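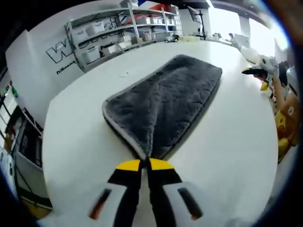

Bridton, 24 February 2023

Notes for session 4: collecting examples by hand

Today we work with cloth. A learning system needs many examples of the same task, and soft things are difficult because they never take the same shape two times. Our target for the Clolum set is 4000 examples. At this moment we have 3000.

Each example begins with the towel on the white table. Take the hand-held gripper, close the fingers on the fabric, and move at a calm speed. If you lose the corner, continue and try again. Do not delete this example, but mark it as "retry" in the sheet.

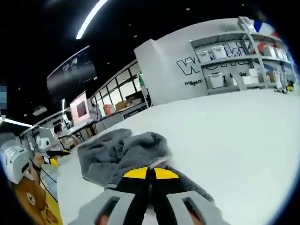

Between two examples, change the starting shape. Students like to make the same heap every time, and then the system learns only this heap. In the December set, 700 examples had to be removed for this reason. Please also change the side from which you approach.

Keep each example shorter than 59 seconds.

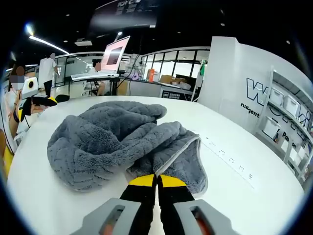 Elie Abou Jaoude asked whether the retries should go into training together with the clean examples, or be kept for testing only. We will compare both ways in session 5. Until then, save them in the folder Jakar.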